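To apply a rolling average to local poll data in Gurgate, start with one row per poll, sorted by the last day of fieldwork. The working file used by Fleltau has 327 rows. Drop any poll with no stated sample size.

Set the window to 15 days. For each day, multiply each poll's share by its sample size, add the results, and divide by the total sample in the window.

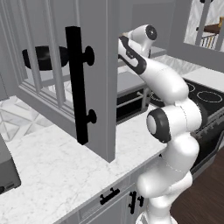 Issue 3, page 15

If a window holds fewer than three polls, carry the last value forward and flag the cell. Do not fill gaps with a straight line.

Check one day by hand before charting. In the September file, the total sample for the first full window should read 1,815.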